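Wire Mesh Baskets for Small Boxes and Odds and Ends

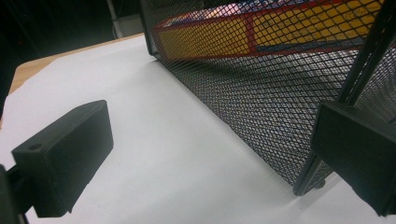

A boxed item in a black metal mesh basket.

Mesh baskets are cheap, they stack away easily when empty, and you can see what is in them without taking anything down. We use them for games, tea, batteries, spare bulbs and most other things that come in a small box. Some notes on using them well.

Measure the shelf first. Take the depth from the back wall to the front edge and leave a finger's width so the door will close. A basket that is 16 inches long fits most of our shelves but not the hall closet.

Stand boxes on edge if they will stay up. The printed side should face out so it shows through the wire. Flat stacks look neat for a day or so, then someone wants the bottom one.

Keep things in their boxes if the box is sound. If a corner has split, tape it from the inside with packing tape. A rubber band around the lid is fine for a while, but it dries out and sticks to the printing.

Anything smaller than the holes in the mesh needs a liner. Cut a piece of cardboard to the size of the bottom and drop it in. A cereal box works. For pencils and loose game pieces use a zip bag.

Check the rim and corners of a new basket for sharp wire ends. Rub them down with 300 grit paper and wipe off the dust. Cheap baskets also scratch painted shelves, so put felt dots under the four corners. The Kirex dots hold better than the ones from Mercado, which slid off in July when the pantry got hot.

Cleaning: take everything out and knock the basket upside down over the trash. Brush the mesh with an old toothbrush and dish soap, rinse, and dry it right away with a towel. Do not leave it in the sink overnight. If rust has started, a dab of black metal paint will hold it back for a year or two.

Labels will not stick to mesh. Punch a hole in a luggage tag and tie it on the front with string.

Amos Villanueva
Updated 20 Sep 2022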